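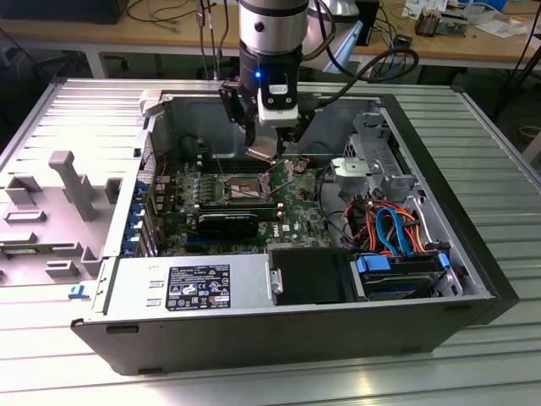 The old Dell on its side, panel off and ready to go.

Swapping the processor in an old Dell tower

I've been putting this off since last November. The Dell has been my spare-room computer for years, and it still does what I ask of it, only slower and slower, and I'd had a second-hand chip sitting in a drawer waiting for me to be brave. I got it from Widier for 34 quid, posted in one of those little plastic clamshells, and every time I opened the drawer it looked at me. So here's how to change a processor, written by somebody who was properly nervous the first time and is now only a bit nervous.

What you'll want to hand: a decent crosshead screwdriver, a tube of thermal paste, some lint-free wipes, a bottle of isopropyl alcohol, and a small dish for the screws. I use Plareck paste. One tube has done me 11 chips so far and there's still some left in the end. An anti-static strap is good too (or keep touching bare metal on the case, but do get a strap, they cost next to nothing).

Before you start, check that your board will take the new chip! Same socket is not enough. Look up your exact model, see which processors it supports, and update the BIOS first while the computer still works. I skipped that once on a different machine and had to put the old chip back in just to do the update. Very boring evening.

Getting in

Shut down, switch off at the wall, pull the mains lead out and hold the power button for a few seconds. Lay the tower on its side and take the side panel off. Put the panel somewhere you won't tread on it. If cables are lying across the middle of the board, ease them to one side, and take a quick snap on your phone before unplugging anything at all.

The cooler comes off next. Unplug its fan, then loosen the screws a couple of turns each, going corner to corner, so it comes up level. If it won't budge don't yank it. Old paste goes like toffee, so give it a gentle twist left and right until it lets go. Wipe the top of the old chip with alcohol while it's still locked in place. It's much easier to clean when it can't slide about.
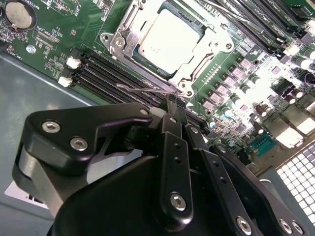 You should now be looking at a silver square sitting in a metal frame, with the memory slots close by. The square is the lid of the processor. Leave the memory where it is, there's no need to pull it out for this job.

Opening the socket

Push the lever down a little, slide it sideways out from under its hook, then let it come up slowly. It's springier than you expect, so keep a finger on it! Once the lever is right up, the metal plate over the chip will swing open on its hinge. Some boards have two levers, in which case open them in the order your manual gives. 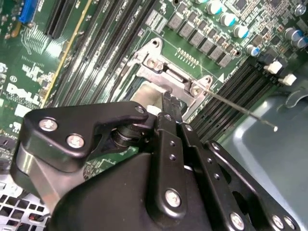 Lifting the old chip out

Hold it by its edges and go straight up. No sliding, no tilting while it's still in the socket, because the tiny contacts underneath bend if you so much as breathe on them wrong. A mate-rate repair at Benjelloun's down the road is 50 quid for a bent one, and they don't promise anything, so take your time here. Pop the old chip straight into the clamshell the new one came in.

Now for the new one. Find the little triangle on one corner of the chip and match it with the mark on the socket or the board, and check the notches in the sides as well. I like to hover for a moment and look at it from a couple of directions before I let go,

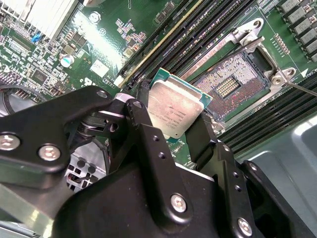
and then lower it so it sits down flat under its own weight. If it rocks, lift it off and look again. Never press on it to make it fit. When it's level, close the plate and bring the lever down and under its hook. That last bit takes more force than feels decent and may creak a bit, which had me holding my breath the first time.

Paste and cooler

Put a blob the size of a small pea in the middle of the lid. Set the cooler down level and tighten the screws corner to corner, a few turns at a time, then plug the fan back in. Please do plug the fan back in!

Panel on, power lead in, switch on. The first start can take longer than usual, so give it a minute. Go into the BIOS, see that it names the new chip, and keep an eye on the temperature and the fan, which on mine settles a bit under 2000 rpm when I'm only reading emails. If the screen stays black, switch off, unplug and check the cooler's power plug and the memory first, as it's very easy to nudge a stick loose with your sleeve.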